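5. Sorting and Storing the Power Cables

The Hosero desk set ships with its power cables packed separately. The carton label calls the cables "tangle-free." We have not found this to be so, and Meinecke, who supply them, have not told us what the claim means. Treat them as you would any other cable and follow the steps in this section.

5.1 Before you start

Unplug everything. Clear a table large enough to lay the cables side by side. The storage basket should be within reach but should not take up the middle of the table.

Note: The basket is sold by Lesby as a "cable management solution." It is a plastic basket with slots in the walls. Any basket of a similar size will do the job, and you need not buy the Lesby one if you already have something at home.

5.2 Coiling

1. Hold the cable at the plug end and let the rest hang. If it twists by itself, let it finish twisting before you go on.

2. Make loops a little longer than your hand. Smaller loops look tidy but put a hard bend in the cable next to the plug.

3. Leave the plug and the connector on the outside of the coil, where you can find them. An oval coil is fine. Perfect circles are for catalog photos.

4. Lay each coil flat in the basket and leave the others on the table until their turn comes.
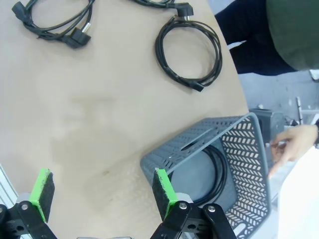
5. Check each plug before it goes in. The angled European plug is the one listed for this set. If yours is straight, it came from another set and should be put aside.

6. Do not wrap the last loop tightly around the coil. Earlier editions of this guide told you to, on the advice of the Truvura tie supplier. Efe Akpan tried it in our workshop for most of October and saw no benefit, apart from the sale of more ties.

CAUTION: Never coil a cable that is plugged in at either end. Do not use a cable with cracked insulation or a loose pin, even if it still seems to work.

5.3 Placing the basket

The basket may stand upright or lie on its side. The maker recommends upright only and gives no reason. On its side it is easier to reach into, and the coils can rest against the inner wall. The drawback is that a badly wound coil may slide out when the basket is lifted. 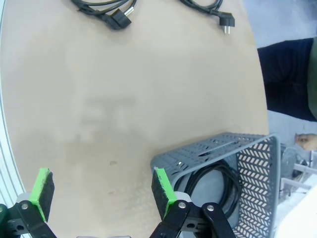

If you do lay it down, put in one coil first and see whether it stays put before you trust it with the rest. Turn the basket upright again before carrying it anywhere. The handle cutout is meant for lifting, but we would use both hands with a full load. The maker rates the basket for 100 coiling and storage cycles, a figure we can't make sense of and have not tested.

Note: Do not push the plugs through the slots in the walls to "park" them, as the leaflet suggests. They catch on the way back out.

5.4 Spare cables

Order replacements under part number 2677. They come in packs of 2 or 5. The larger pack is described as better value, so check the price per cable first.

Section revised by Zsolt Kelemen, 22 January 2018.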